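News Local Business Schools Events Contact

News > Business > Home and Craft

Berkorier to sell tabletop cabinets through winter market

Berkorier, the small furniture workshop on Sutanto Street, will sell its tabletop storage cabinets at the Mamuvach winter market this December. The workshop has until now sold only to order.

The cabinets are meant for desks, counters and craft tables where a full bookcase will not fit. Each has an open shelf at the top for books, a drawer across the middle and a two-door compartment underneath. They come in wood only. The workshop said it tried a painted version last spring and dropped it after customers asked for the plain finish.

Berkorier will bring 82 cabinets to the market, priced at $193 each. A second batch will be made in January if the first sells out. Orders placed before the market opens will be filled from the same batch.

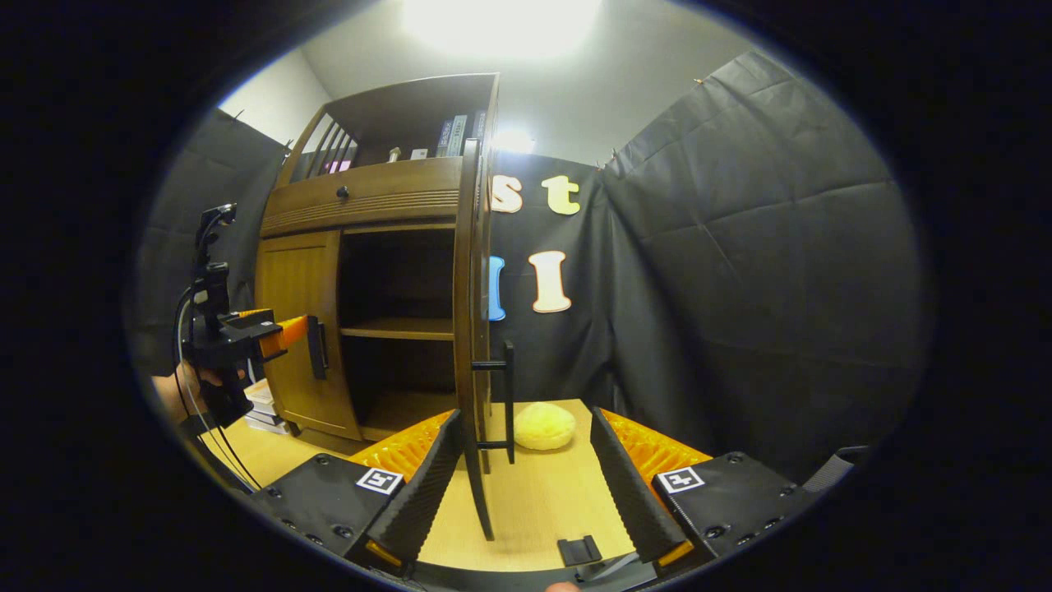 The lower compartment has a shelf inside, and the doors swing fully out so that both levels can be reached from the front. The drawer has a round knob, while the doors have black handles that are easier to grip with a full hand. The top shelf has slatted sides and is sized for paperbacks and small ornaments. Larger books can be laid flat.

The design began as a classroom piece. Broleck Elementary ordered 20 of the cabinets two years ago for its reading corners, and parents began asking where they could buy one. The school has since ordered more for its art room, where they hold paper and yarn.

The workshop recommends keeping the cabinet on a level surface and loading the bottom compartment first. Door hinges can be tightened with an ordinary screwdriver. Replacement knobs and handles will be sold at the stall, and owners of older cabinets can bring in a loose door to have it looked at free of charge.

The Mamuvach market runs in the old grain hall and opens at 10 a.m. on Thursday. It has room for 200 stalls this year, after the rear section of the hall was reopened. Berkorier will be in the first row on the left, next to the bakery stand.

Cabinets can be taken home the same day or delivered within town for a small fee. Buyers who want delivery outside town should ask at the stall, as the workshop has only one van and does those trips on weekends.

Shares: 14 Comments: 3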